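Success criteria for folding tasks: do we need a standard?
Forum > Manipulation > Testing and Good Practice
4 replies

solange_a
Posted 06/10/2026

I look after the test sheets for our folding work at Bavmont and I'd like to know how others define "done". Our current rule says the garment has to end up as a rectangular bundle inside the work area with both grippers open and clear of it. Nothing about edges, nothing about tags.

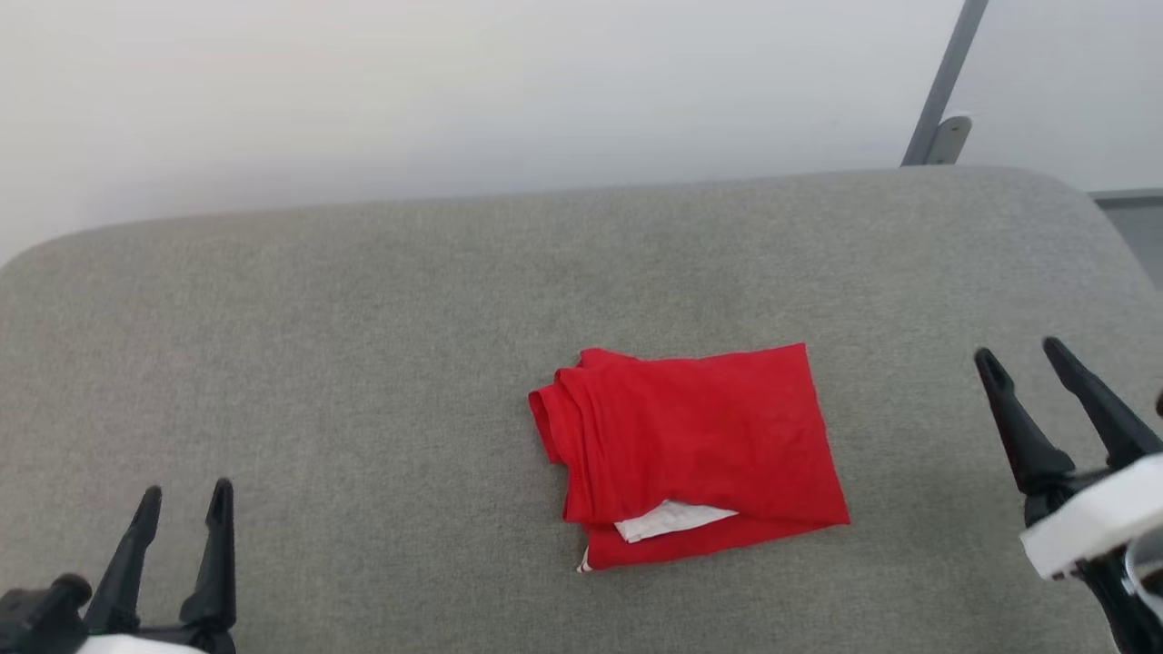 Under our rule a fold with one bunched side and a label poking out gets the same mark as one you could put on a shop shelf. Two of our reviewers pass those and one fails them every time. We have 3,598 graded trials and I no longer trust the pass rate as a number. Does anyone have wording they're happy with?

Solange Assunção

kerbside_mech

We dropped pass/fail in June. Grades run from 0 to 4 and each grade has a reference photo printed beside it. Reviewers argue a lot less. Bunched on one side would be a 2 for us, and a tag showing takes off one more.

jinar_user

Disagree with the tag penalty. If the job is folding, grade the fold. Where the tag sits depends on how the shirt went down at the start, and most of us don't control that. You'd be marking the policy on luck.

kerbside_mech

Then control it. Write the start state into the procedure. If a customer would refold it, it isn't a 4, whatever colour the shirt was or how it landed.

LowriG

I'd sort out the procedure before the grading. What we have written down at Pritier:

Work surface stays clear apart from the garment.
Record which gripper made contact first.
A gripper pressing the cloth into the surface gets logged as a press, separately from a lift.
No hand goes inside the arms' reach until the operator calls stop and the other person repeats it.

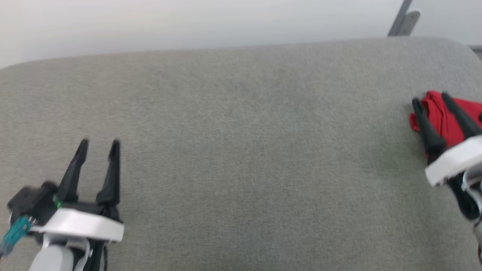
The press rule is the one people skip. On a padded top the fingers can push into the cover quite a way before anything trips, and we wore through a cover that way. We now check the fabric every 100 trials and replace it when the marks affect grip.

On grading I'm with kerbside, mostly. I'd keep the tag as its own column and leave it out of the score. Then jinar_user can ignore it and Solange's strict reviewer still has somewhere to write it down.

Lowri Griffiths

jinar_user

A separate column I can live with. Still don't see why cover wear belongs in a folding standard. It's maintenance.

solange_a

It goes in ours if it changes the results. I'll draft something with the 0 to 4 grades and the tag column, get 6 people to mark the same set of trials without conferring, and post the spread under this thread.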